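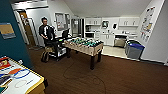 Severyn Prokopenko reckons the vote will come down to two people, and he won't tell me which two. I tried three times, once with cake.

We'd met to talk about the Himau hall, the big exhibition hall the council wants to build on the old goods yard, and about whether it should be paid for out of a levy on hotel rooms. He's been a councillor for the harbour ward long enough to have voted against the last plan for that site, and the one before it, so I expected a grumpy no. I got something a lot more muddled (his word, and he seemed quite cheerful about it).

"I like the hall," he told me. "I've always liked the hall. What I can't stomach is being asked to sign for the hall and the car park in one go, when the car park is the bit that loses money."

The car park, for those of you who've sensibly been ignoring all this, would have 1,194 spaces and sit on the far side of the railway. It was added to the plan in April, after Jidero, the firm bidding to run the place, said it couldn't fill the hall without it. Severyn thinks that was a try-on. He asked for the sums behind it and was sent a summary that ran to 4 pages, two of them maps.

"Lovely maps," he said. "I've got nothing against the maps."

So would he split the vote? He would, and he's put in a motion to do just that, hall first and parking later. The leader's office says the two can't be pulled apart because the loan covers both. I put this to him and he went quiet for a bit and stirred his tea.

"Loans get rewritten," he said in the end. "Ours got rewritten for the swimming pool, and that was over a boiler."
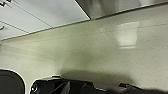
The levy itself bothers him less than I'd thought it would. It would add a bit to every hotel bill in town, and the people paying it mostly don't vote here, which he admits is a large part of why it's popular. But the small places worry him. The Mykhailiuk guest house, up on the hill, has written to him twice to say that big hotels can swallow the charge and they can't. He'd like anywhere with only a handful of rooms let off altogether, and says he'd trade his vote for that if someone asked him nicely.

Has anyone asked? "Not nicely."

I did want to know about jobs, as the leaflet through my door made such a fuss of them. It promises 126 permanent posts. Severyn pulled a face. Furnix, the furniture people who'd take the hall for their spring trade fair, have said they'd come, but they haven't signed anything, and he thinks a good few of those posts hang on them.

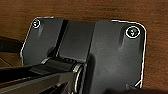 He isn't calling anybody a liar, he was very keen that I write that down. He just wants a signature before the council borrows the money, and he's surprised at how rude people have been to him for saying it. There was a bit of shouting after the last meeting, apparently. He'd gone home by then to feed the dog.

The motion to split the vote gets heard first, at seven in the evening, and the public seats fill up early, so go before tea if you want one. I asked him what he'll do if it fails and both halves come back as a single lump.

"Ask me at half past seven," he said.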